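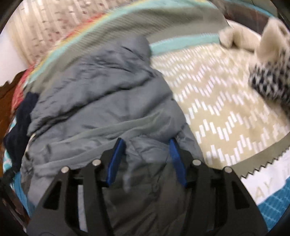 November, a little past nine at night, kitchen table

Coat day! I have been looking forward to it since the leaves came down, and I know how that sounds. Every year the winter things come out of the big bags in the hall closet and get dumped in one great heap, and every year I stand there like a kid in front of a pile of leaves. Mixed fabrics every which way, puffy stuff, soft stuff, things I had completely forgotten I owned. I love it. I love it more than the actual holidays, don't tell Mom.

I started right after lunch with the radio on and the heat turned up too high. The plan was keep, mend, give away, and I had it written on the back of an envelope from the dentist, and by two o'clock I had lost the envelope in the heap. It's still in there somewhere. So I did it from memory, and the piles drifted into each other a bit, and I had to go through the give-away one twice after I found my good gloves in it.

The gray padded one is still my favorite thing in the whole lot. I bought it the first winter in Trenville, when I was at the Grikemer office and walking to work because the car wouldn't start below freezing, and I paid $67 for it at the secondhand place on the corner, which felt like a fortune right then. I remember counting it out. I wore it every single day until April. It puckers up like anything when it's been squashed in a bag all summer, so I gave it a good shake and punched it a few times like a pillow. I plan to put it in the dryer on low with two tennis balls tomorrow, the way Aunt Jo does her comforter. I only have one tennis ball. I'll ask Hermenegildo, he has everything.

Speaking of him, he called at three to ask if I still had his brother's scarf from the Treltstead trip, and I said of course not, and then I put my hand into the heap and pulled it out while he was still on the phone. I screamed! He thought I'd hurt myself. It's the green one with the fringe, and it has been in my closet for what must be three winters. He's coming for it at the weekend and I'm making the lentil soup, so that worked out well for everyone.

Some things I decided today, writing them down so I can't go back on them:

The brown corduroy goes. It never fit in the shoulders and I've been saying I'll lose the shoulders since I was thirty.

The ski pants go. I have been skiing once. I sat in the lodge and had a waffle.

Dad's work jacket stays, forever, I don't care about the zipper.

The striped sweater goes to Rutilio's youngest if she wants it, and if she doesn't she can be honest and I won't be hurt. (I'll be a little hurt.)

No more buying hats. There are 8 hats. I have the one head.

I got a bit stuck in the middle of the afternoon, the way I always do. There's a stage where everything is out and nothing is away and the whole business looks worse than when you began, and I sat down on the rug with a cup of tea and went through pockets. Best part of the day, if I'm truthful. A bus ticket, a very flat peppermint, a shopping list in my own handwriting that just said "onions, stamps, call her." Call who? I thought about it for a good ten minutes. And a five dollar bill folded up tiny, which I'm spending on a pastry.
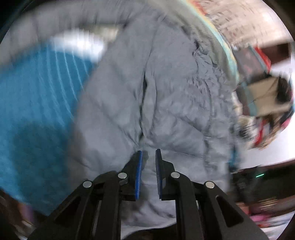 I do think I understand clothes better when they're all in a lump like that. Hanging up they look so sure of themselves. In the heap you have to go in by feel, and I can tell almost all of mine with my eyes shut. I tried it! I got the fleece, I got the flannel, I got Dad's jacket right away from the weight of it. I was wrong on one, I would have sworn it was the old bathrobe and it was a sweatshirt inside out.

Gray, though. So much gray! I never think of myself as a gray person. If you asked me I'd say I wear blue and a lot of red, and then out it all comes and I could pass for a pigeon. I told Rutilio that when he stopped by and he said pigeons have that nice green and purple bit at the neck, so all I need is a scarf. He was very pleased with himself. He stayed for a coffee and folded two things, badly, and then said his knee was bothering him.

He did tell me something useful, which is that the church on Tkachuk Street is taking coats until the end of the month, and they want them clean and with the buttons on. So I went through the button jar after he left. I have 171 buttons. I know because I counted them, all of them, out on the tray, and it took most of an hour and I enjoyed every minute. Not one of them matches the navy coat. I'm going to take all the buttons off the navy coat and put on a whole new set, the big tortoiseshell kind, there are enough of those and one to spare. It's going to look wonderful. I almost want to keep it now, but no. It goes. Some lady is going to walk around in tortoiseshell buttons this winter and feel like a million bucks.

Mending pile, for my own reference. Lining on the long black one, come loose at the hem. Elbow on the cardigan, and I want to do a patch on it in a color you can see, mustard maybe. Left pocket of the raincoat, hole big enough to lose keys through, as I found out last spring outside the post office. The snap on the vest. I'll do one an evening and be finished before the real cold, and I've got a new pack of needles and that nice waxed thread, so no excuses. I might do the cardigan first even though the raincoat needs it more.

I kept trying to learn the proper way to fold a puffy coat so it stays small. There's a way where you tuck the sleeves in and roll from the bottom and push it all down into its own hood. I got it on the fourth go! It held for as long as it took me to walk to the closet and then it went off like an airbag. I laughed so hard I had to sit down. I'm hanging the puffy ones up this year and that's that. They can have the front of the rail and the summer dresses can squeeze up.

The summer things went into the big bags with the cedar blocks. I sanded the blocks first, just a light rub, and the smell came right back up and filled the hall. I could have stood there all evening. If I could get that smell in a candle that really smelled like it, I'd buy ten. I also put a note in the top of the first bag for next May, which I've done every year since I moved in, and I won't write down what it says so it can still be a surprise. Last year's note said "You did not wear the yellow pants, did you." I did not.

Supper was toast and eggs at half past seven, standing up. My back is letting me know about it now. The heap is down to a small hill and I've decided it can stay where it is overnight, it's only me here and I rather like walking past it. Tomorrow I want to:

get the tennis ball
wash the give-away things, warm, two loads
ask at the hardware store about another closet rod, 60 inches if they have it, and a bracket for the middle so it doesn't sag like the last one
find the envelope from the dentist, as I think the appointment was on the other side of it

I tried the gray one on again just before I sat down to write. Over my pajama top, with the slippers, in front of the hall mirror. It's a bit short in the sleeves now, or I've got longer arms, and it makes that swishing sound when I turn, and I was so happy. I walked up and down a few times to hear it. I put my hands in the pockets and there was nothing in them at all, so I've put the peppermint in for next year.

Frost forecast by morning. Good! Let it come. Must remember to bring the geraniums in off the step before bed — and the mop.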